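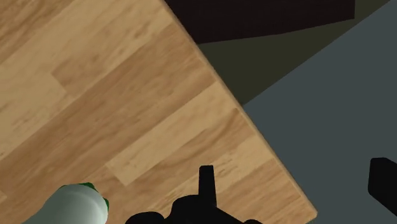
How to move your photos and messages to a new Android phone without losing anything

Most phones now offer to copy your old data the moment you turn them on. It works well if you prepare the old phone first. The steps below were written for the Grastton 2, but the menus are close to the same on any recent Android phone.

What you need

Both phones, charged to at least 54 percent
A cable that fits both phones, or the small adapter from the box
A Wi-Fi network you know the password for
Your screen lock code for the old phone

Step 1. Clean up the old phone

Open Settings, then Storage, and look at how much space is in use. If the old phone holds more than the new one can take, the copy will stop before it finishes. Delete old downloads and any videos you no longer want. Empty the trash folder in your photo app too – deleted photos can stay there for 30 days and still take up room.

Step 2. Back up your chats

Some messaging apps keep their own backup, and the phone's copy tool may skip them. Open each one, go to its settings and look for Backup or Chat backup. Run it by hand and wait until the app shows the new backup time. If you use Clelix for work messages, the option is under Account, then Devices, then Export history. Save the export file to your cloud drive.

Step 3. Leave the SIM card where it is

Keep the SIM in the old phone for now. A few apps send a code by text message during setup, and it is easier to read the code on a phone that is already working. If you use an eSIM, do not erase it from the old phone until your carrier has confirmed the transfer.

Step 4. Connect the two phones 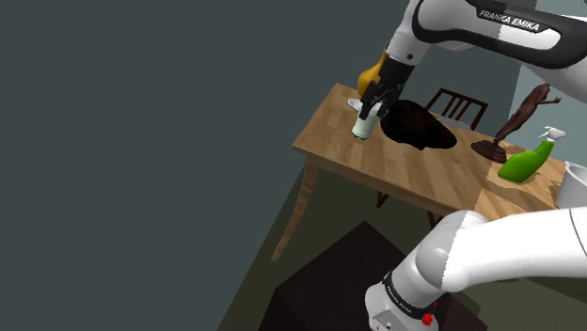
Turn on the new phone, choose your language and join the Wi-Fi network. When it asks whether you want to copy apps and data, tap Next and plug in the cable. Lay both phones flat with the cable slack between them. A wooden table like this one is fine, and a desk or a shelf will do just as well. Unlock the old phone and tap Copy when the message comes up. If no message appears, unplug the cable, turn it end for end and plug it in again.

Step 5. Choose what to copy

The new phone shows a list with Apps, Contacts, Photos, Messages and Call history. Everything is checked to start with. Uncheck Apps if you would like a fresh start and prefer to install them one at a time. My own copy of 42 GB ran through lunch with the cable in. Over Wi-Fi it would have taken longer.

Keep both screens on until the bar is full. Do not answer calls on the old phone while it is copying.

Step 6. Check before you erase

Open the photo app and scroll back to the oldest picture. Open a long message thread and do the same. Then sign in to your bank app and your authenticator app, which usually have to be set up again. Daniyal Kazmi wrote in to say that his alarms did not come across, so check those as well.

Once everything is there, move the SIM card and restart the new phone. Hold on to the old one for a week or two before you reset it.

If the copy stops halfway

Restart both phones and begin again from Step 4. On the new phone you may have to go to Settings, System, Reset options and erase it first – nothing on the old phone is touched. Yeison Cusi got past a repeated stop at the Messages stage by turning off battery saver on both phones.

Updated in June with the new menu names for Clelix.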